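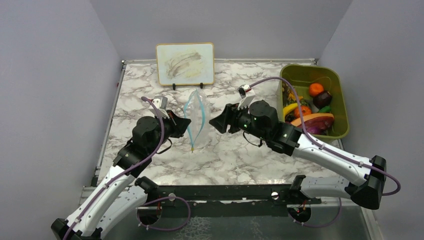

Amparo Aranda wrote:

> We laid out the lower field again after the reseeding and the two diagonals came out different by 19 inches. Side lines are both 360 feet, end lines are both 160 feet, I taped them twice. All four corners were turned off the side line with a 3-4-5 triangle using 15, 20 and 25 feet, and every triangle closed. So I don't see where 19 inches can come from. Gunawan quoted us for a full re-layout and I would like to understand the problem before I sign it.
>
> Also, do I have to move the hash marks? They were put in from the side lines at 53 feet 4 inches and that distance still checks.
>
> Amparo

Amparo,

Your four sides can all be right and the field can still be a parallelogram. Taping the sides does not test for square. Only the diagonals do, or a triangle large enough to show the error.

The numbers first. On a true 360 by 160 rectangle each diagonal is the square root of 155,200, or 393.95 feet. Call it 393 feet 11 7/16 inches. If one end line leans so that its far corner is off by a distance S along the side line, and the other end leans the same way, the long diagonal and the short one differ by very nearly 1.83 times S. Divide 19 by 1.83 and you get 10.4 inches. Each end line is 10.4 inches out of square over its 160 feet.

Now put that same lean into your corner triangle. With legs of 15 and 20 feet and the 20 going across the field, the lean at the end of the 20 foot leg is 1.3 inches. The effect on the 25 foot side is three fifths of that, so under 13/16 of an inch. You have to split this between tape sag, the width of the stake, and how hard the person at the other end was pulling. A triangle can look closed and be off by that much. Then you extend the line to eight times its length and the error goes along with it.

The cure is a bigger triangle. Use 120, 160 and 200 feet. The 160 leg is the whole end line, so nothing is extended past what was measured. The same lean would show up as 6 1/4 inches on the 200 foot side, and you would have caught it.

Steps I would use, assuming your goal posts are set and are not moving:

1. Find the center of each goal at ground level. Pull one string between the two centers. This is the long axis and everything else comes from it. If you have fixed pins at the side line corners from an older layout, ignore them until step 5.

2. At each end, set the end line square to the axis. From the center of the goal, go 60 feet along the axis and 80 feet toward one side line. The closing side is 100 feet. Do it on both sides. The two 80 foot points and the goal center must fall on one straight string. If they don't, one of the two triangles is wrong and you should do both over.

3. Tape both diagonals, corner to corner. Accept a difference of 1 inch or less. More than that, go back to step 2.

4. Only then pull the side lines and check them at 360.

5. Compare to the old pins and write down the offset at each one. Keep the list.

If the lean pivots at the goal centers, each corner moves 5.2 inches, one corner up the field and the other back. That is a little more than the width of a painted line, so the old paint will show beside the new until it has been mowed off. Plan on that being visible near the corners and closing to nothing at the goal.

On the tape: use steel for this. A fiberglass tape is fine for yard lines but it stretches differently with every person pulling. Steel moves too. Between a morning layout and one taken 30 degrees warmer, a diagonal will read 0.9 inch different on the same two stakes. Since you are comparing one diagonal to the other, shoot both within a few minutes and the temperature drops out. Hold the same tension on both. A cheap spring scale on the end of the tape is good enough.

For string, get one piece that runs the whole axis with slack to tie off. I keep a 440 foot spool of braided line for it. Knotted pieces put a kick in the line at the knot, and the grass holds the knot where you don't want it.

Hash marks. Your 53 feet 4 inches is correct for high school and it is measured from the side line, so the two rows themselves stay where they are as long as the side lines stay. What changes is where each mark falls along the row. They should line up with the yard lines, and your yard lines are presumably all leaning at the same angle as the end lines. At the hash row the lean from the center axis is 1.7 inches. You can leave the short marks for this season if the line judge doesn't object, but the full yard lines have to be pulled again, because the chain crew clips to them at the side line and the ball is spotted near the middle. With the lean you have, a first down measured from one side line is 5.2 inches off from where it should be at the center. It cancels if the chains go down and come back up at the same clip, but not when someone eyeballs it from the stripe.

As for the Gunawan quote, I have no opinion on the price. Ask them whether it includes permanent corner sockets and which check they use to accept the job. If the answer is a triangle, ask for its size. If they work with a total station, ask for the four corner coordinates in writing, and calculate the diagonals yourself. Juwita Pelupessy posted a spreadsheet for that in the December thread. The cell for the second diagonal had the wrong sign in the first version, so take the corrected one.

One thing I can't tell from your message is whether the goals are square to each other. If the two crossbars are not parallel, you will have to choose between an end line that follows the crossbar and one that is square to the axis. Go with square to the axis. Sight along each crossbar and send me the offset at the tips if it's more than an inch.

Mawar, you had the same trouble at Undness with the soccer overlay on top. Did you end up shifting the soccer touchlines to match, or did you keep two sets of pins?

Maximiliano Herrero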